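Why the bathroom will be the last room

9/26/21

Every few months somebody sends me a video of a machine folding a towel and asks whether I still think household robots are a long way off. I do, though less firmly than I did. I ran housekeeping for a small hotel in Jiltarstead for a good part of my working life, and I now write up cleaning methods for places that can't find staff. I have no training in engineering. What I know is what the work consists of, and most of the arguments I read seem to come from people who haven't done much of it.

The usual argument goes like this. Machines build cars, machines pick parcels, so a machine ought to be able to clean a house. But a car plant is arranged for the machine. At the Flarkdale works, which I visited in August, there is an arm that lifts castings out of a tray and sets them on a belt. It did 2829 of them on the shift I saw. The tray is bolted down and every casting sits in its own slot. When one had been loaded the wrong way round, the arm stopped and a woman came over, turned the part and pressed a button. She told me she does that several times a day. I wouldn't call that a failure. The job has been cut down until the machine can do it, and the bits left over have been given to her.

You can't cut a house down in the same way. Chairs get moved. A bath mat is in one place today and hung over the side of the bath tomorrow. The person who lives there has not signed up to keep the place tidy for the benefit of the cleaner, and in my experience the homes that most need help are the ones with the most on the floor.

Floors are the one real success so far. The little round vacuums work well enough that I would recommend one to anybody with hard flooring and no dog. They work because the job is flat and because missing a corner doesn't matter much. Nothing has to be gripped. Once you ask for a hand, the price goes up and the speed comes down.

Take the toilet, which is the chore people most often tell me they would hand over. A trained room attendant gets through it without seeming to think. She puts the cleaner under the rim, leaves it while she does the basin, comes back with the brush, works round the bowl, flushes, then wipes the seat, the hinges, the lid and the floor at the base. Along the way she makes a great many small decisions. She presses harder on a mark that doesn't move. She taps the brush on the inside of the rim so that it won't drip across the tiles. She keeps the cloth for the toilet away from the cloth for the basin, and if she drops it she takes a new one.

The brushing is the part that gets shown, and it's the part I expect machines to manage first. A bowl is much the same shape from one house to the next, and a brush is forgiving. If the bristles are pushed a bit too far, they bend. I can well believe a machine will do a decent bowl within a few years, given good light and plenty of time.

The back of the seat is another matter. Cleaner collects round the hinges and dries there in streaks, and you have to get a folded cloth in behind them with a fingertip. Then there is whatever has been left on the floor. A person sees crumpled tissue beside the toilet and puts it in the bin before she starts. A machine has to be told that this is rubbish, that the ring on the shelf is not rubbish, and that the folded note by the sink might be either. I have worked with people who got that last one wrong.

Cost comes into it too. Meng, the firm whose leaflet I was given at a trade day in Ekamance, offers a cleaning arm on a wheeled base at 700 a month, with a minimum of 50 rooms. I put that to a hotel manager I know. Her objection was that she would still need a person to follow it round, and she already had a person. If the machine did the bowls and the attendant did everything else, the saving on each room would be small, and the corridor would be blocked while it happened.

I don't want to sound as though I'm against any of this. Cleaning is hard on knees and wrists, and it's badly paid. I have seen good workers leave in their forties because they couldn't kneel any more. If a machine took over the bending and scrubbing, I would be glad of it, even if it was slow. A slow machine in an empty house has all afternoon. That may be the best case for it at home, where there is no guest waiting at the desk for a key.

What I would ask of the makers is that they show the whole job. Start with the room as it was found and finish when it could be handed to a stranger. Our old check sheet had 121 points for a room with a bath, and the toilet bowl was one of them. Tell us how many of the rest the machine can do, how long it takes, and how often someone has to step in. Those are the figures I would want before buying anything, and they are the ones missing from the leaflets.

Until I see them, I'll go on teaching people to do it by hand, starting with the hinges.

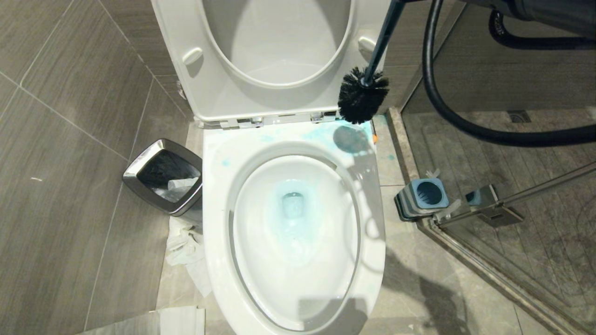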